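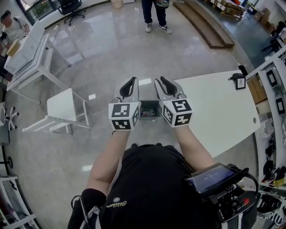
Search this blog Search Go

Notes on Keeping a Household Inventory

November 11, 2019

The purpose of this entry is to set out the method by which the contents of my home are recorded. Several readers have written to request it following the August post on renters insurance.

The inventory currently stands at 1,347 entries. It is maintained in a plain spreadsheet with one row per item and columns for room, date of purchase, price paid and location of the receipt. I previously used a program called Sotico, which was discontinued in the spring. Its export file omitted every item priced under ten dollars, and the missing 474 rows had to be entered again by hand. I do not recommend keeping records in any program that cannot produce a complete text file on request.

Items of low value are recorded by the container. A drawer of sewing supplies is one row, with a single estimated value for the whole. Exceptions are made for anything that would be difficult to replace, such as the two Vostska serving spoons, which are no longer manufactured.

Textiles present a particular difficulty. The Woven blanket in the guest room was purchased for $400, but similar blankets now sell for up to $600. Both figures are entered. My insurer asked for the purchase price on one form and the replacement price on another, and the two forms did not refer to each other.

Receipts are filed by year. Paper receipts fade, and those printed before 2012 are now largely illegible. They have been scanned where possible.

The next review will cover the garage, including the shelving and the Ilie bicycle, for which no receipt has been located.

3 comments 11 shares

Contact | Copyright 2019, all rights reserved | Back to top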